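About Us

Greltov Translation & Language School
Page last updated 23 Oct 2023

Started in one room over a shoe repair place on Ilden Street. Two desks, one phone, a kettle that tripped the breaker. Adel Slaoui was translating birth certificates and school records for families new to town, mostly evenings, and people kept asking the same thing while they waited -- do you teach English too? So we did. First class was 7 people and a whiteboard from a yard sale.

That was the start. Still the same two halves today, paperwork and classes, and they still share one front door.

What we do

Certified translation of personal documents. Birth, marriage, divorce, diplomas, driving records. French, Arabic, Spanish and Portuguese in house, other languages by request (ask first please, it takes longer and we will quote you before we start).

English classes, beginner to upper intermediate. Small groups, 8 max. Mornings for parents, evenings for everbody else. Terms start in September, January and May.

Citizenship interview practice. One on one, half an hour, as many times as you want.

Business letters, resumes, the occasional wedding speech. Yes we do wedding speeches.

We do not give legal advice. If you have a question about your case we will send you to a lawyer, and we keep a list of ones who return calls.
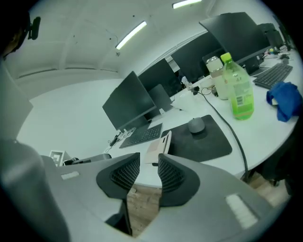
The long curved desk and its row of monitors.

How we work

Every translation gets read by a second person before it is stamped. Slower, and we have lost a few rush jobs over it, fine. Last year we did 2,262 documents and taught 607 students. Adel still reads every name and date out loud before signing off. You can hear it from the hallway.

Prices are on the Fees page. Same price whatever language, unless it is handwritten -- old handwriting costs more, especialy ledgers.

Where we are now

Moved to the Morsy Building when the lease on Ilden Street ran out. Second floor, elevator is on the left past the mailboxes. Parking behind, enter from the side street, the front spaces belong to the dentist. We also run an evening class at the Rurkness library during the school year, no sign up needed for the first visit, just come.

Teachers

All of our teachers have classroom experience, and most learned English as a second or third language themselves. Bios coming soon, we keep saying that.

Get in touch

Walk in, call, or use the contact form. Bring the original if you have it, a clear scan works for a quote. Closed on public holidays and the first week of August.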